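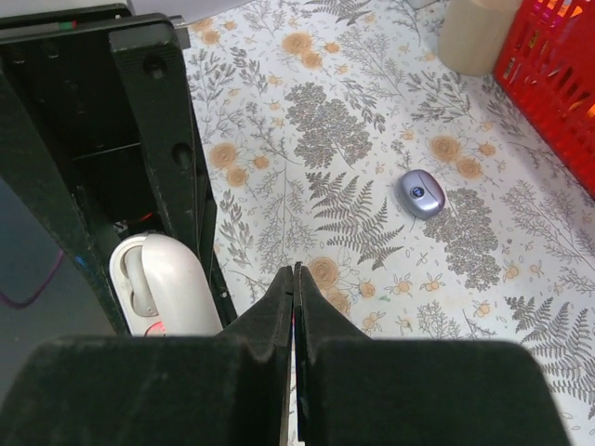

Notebook, Feb 6, 2023, tabletop collection, Stumine bench

Started the small-object set this morning with Hongjun on the second station. Plan from Heltdale is up to 2,000 episodes before we train anything. I said in the planning call that I'd rather have a quarter of that, done with some care, and I still think so. Writing it down so I can be smug or embarrassed in May.

Setup

Two arms, wrist cameras on both, flowered tablecloth down over the working side. Ghislain picked the cloth. His argument is that a model trained on a plain grey bench falls over the first time it meets a kitchen. Fair enough, but one flowered cloth is still one cloth. If the model learns that graspable things sit beside orange roses, we won't find out from our own test runs, because they'll be on the same cloth. Asked for more cloths. Was told it's in the budget for later.

The little lavender case is a nasty object and I'm glad it's in. Glossy, egg-shaped, throws highlights along its lower edge. The fingers come at it from above and there isn't much of a flat to close on. The red basket is the opposite problem: big, bright, full of slots, and any policy at all is going to find it. I don't want basket successes padding the numbers.

What we did

Ran 14 episodes before lunch. Threw out 5. Of those, two were my fault (let go of the leader handle too early), the rest were Hongjun and me disagreeing on what counts as finished. He ends an episode when the fingers open. I end it when the arm is back up and clear. Neither is written anywhere. The Zesus protocol sheet says "on completion of task", no help to anyone. We've agreed on arm clear, for both of us, starting with the next batch. The morning ones that ended on open fingers are tagged short, not deleted.

Things I don't believe yet

The claim that more operators gives you more variety. Hongjun and I both learned on the same rig and we approach everything from the same side. I watched a few of his back to back with mine and couldn't tell whose was whose.

The claim from the Mthembu writeup that wrist view alone is enough. With the fingertips nearly closed there's a sliver of cloth between them and that's your lot. Anything small enough to go in there has vanished just when you need it. I'd like the overhead stream kept, even if training ignores it for now. Disk is cheap. Redoing a week isn't.

Auto-labelling. Spot-checked a handful and it called the case "cup" with high confidence. Hand labels until somebody shows me better.

Odds and ends

Left cable on my arm has too much slack, re-clip before the next run.
Smooth the cloth between episodes, or don't, but pick one. At the moment Hongjun does and I don't.
Start positions: I keep putting the case down near the same fern. Need a random draw, even a bad one on paper.
Gripper speed is set differently on the two stations. Ghislain says it shouldn't matter. Matching them anyway.

Next: rerun the thrown-out ones under the new ending rule, then case only, no basket, until we have enough to look at failures properly. Heltdale wants a count by the end of the week. They can have the count with the discards beside it.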